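Kerka wool desk mat, size large: my review after one winter and one spring

27 July 2020

I work at home for three years now, and I sit at my desk many hours. My old mat was a thin plastic one which became yellow at the corners, so last September I decided to buy something better. I compared the Kerka with a leather one from Bélanger, and in the end I took the Kerka in dark gray. I paid 286 for it with shipping. For this money I expected very much, and I want to write carefully what I got.

The mat came rolled in a cardboard tube. The first days it did not want to lie flat. I put my heaviest dictionaries on the two ends for one week, and after this it was fine, only the left front corner still goes up a little in dry weather.

The surface is pressed wool, and the back is cork. It is pleasant for the wrists and the room became more quiet, because a cup or a stapler makes almost no noise when you put it down. My mouse works on it, but slower than on the plastic. I had to change the speed setting two times until I was satisfied. 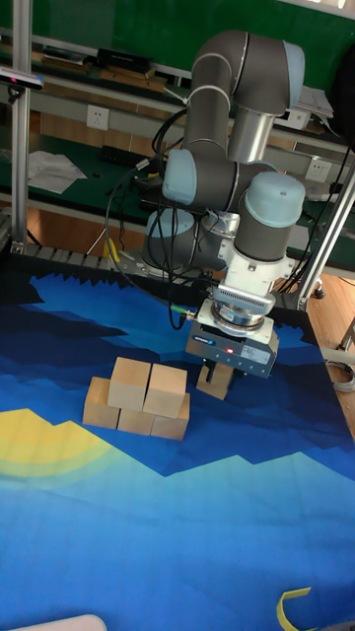 Wooden cube held just above a printed mat.

I thought also about a printed mat before I bought this one. With a print you can have a ruler or a calendar under your hands. At the end I wanted one plain color, and I do not regret it, but if you cut paper or measure things often, please think twice. Wool is bad for cutting. I made one cut by mistake with a small knife and it is still visible.

About cleaning: coffee must be taken off immediately with a dry cloth. Crumbs go deep inside and I use the vacuum cleaner with the small brush every Saturday. In spring there came small wool balls at the place where my right arm lies. I removed them with a fabric shaver, and they came again after 17 days. I wrote to the Urdale shop where I ordered, and they answered politely that this is normal in the first year. I am not sure I agree, for this price.

The size is good for a laptop, a keyboard and a notebook next to each other. Please measure your desk before, the large one is bigger than it looks on the website.

Good: quiet, warm, nice color, the cork does not slide.
Not so good: wool balls, slow mouse, the corner, the price.

I give four stars from five. For the smaller size I would maybe give the same.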